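About Clikanside

Hi, and thanks for stopping by! I started Clikanside because I was tired of watching small workshops spend good money on robots that ended up under a dust sheet. I'd done it myself, at my last job, with an arm called the Femau that looked gorgeous in the brochure and couldn't get through our doorway without taking the door off. (We took the door off.) These days I help other people plan, budget and buy, and I try to catch the doorway problem before anyone signs.

Most of my customers are little outfits. Repair benches, cable assemblers, a couple of TAFE-style training rooms, one place that does nothing but hearing loops. They usually ring with a number in their head and a video they've seen online, and my first job is to find out what they want done on an ordinary Tuesday morning. Is it holding a lead steady? Is it driving a screw? Those are different jobs and they chew through a budget in different ways, so I like to try things on a plain white bench with two arms before I write a quote. 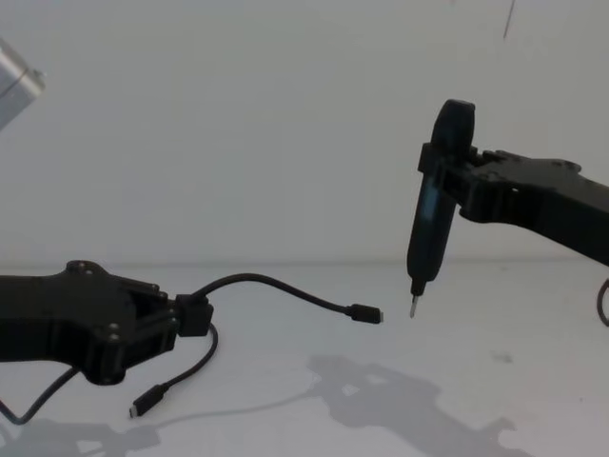
What should I set aside besides the price of the arms?
Grippers, mounts, freight, a decent bench, power points where you need them, and paid time for your own people to learn the thing. I ask customers to put all of that in the first draft of the budget, plus a line for spares.

Spares are my hobby horse, sorry. Fingers wear, cables get tugged, and the cheapest part on the list is always the one on back order. My standard planning sheet has 17 lines on it and spares get the first one. It used to have 13 lines, and then I did the Nillirby job, where I learnt a great deal about floor levelling and who pays for it!

I charge a flat $700 for a first plan. For that you get a visit or a long video call, a trial of your task if it'll fit on my bench, and a written budget in plain language that you can hand to whoever holds the purse strings. If the answer is "keep doing it by hand for another year", that's what the plan will say, and I've written that sentence more often than you'd think.

I don't take commissions from suppliers. I do have a soft spot for the Intarasuk mounting kit and I'll own up to it, but you'll get its price next to everyone else's and you can make up your own mind.

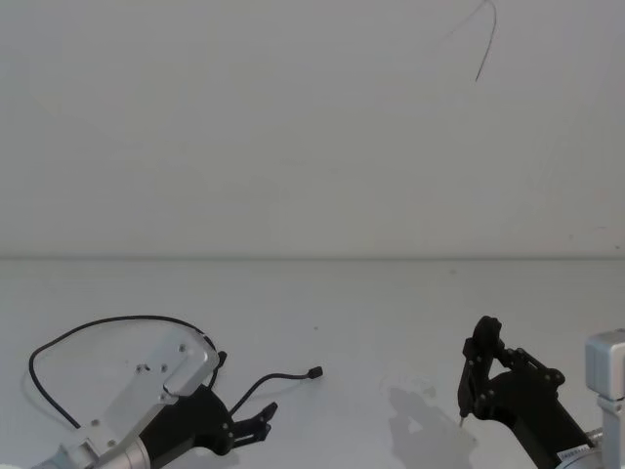 The other thing I'm fussy about is buying in stages. One arm first, then the second once the first is earning its keep, then the fancy tooling if you still want it by then. It makes for a slower year and a much calmer one. Some suppliers grumble and offer a discount for the lot, and I'm happy to work through those sums with you (sometimes the discount is real, sometimes it's eaten up by the extra service plan).

I'm taking bookings for first plans again now that the April rush is over. The workshop is at Unit 216, up the ramp and past the roller door. Bring your measurements, especially the doorway.

Page updated May 2019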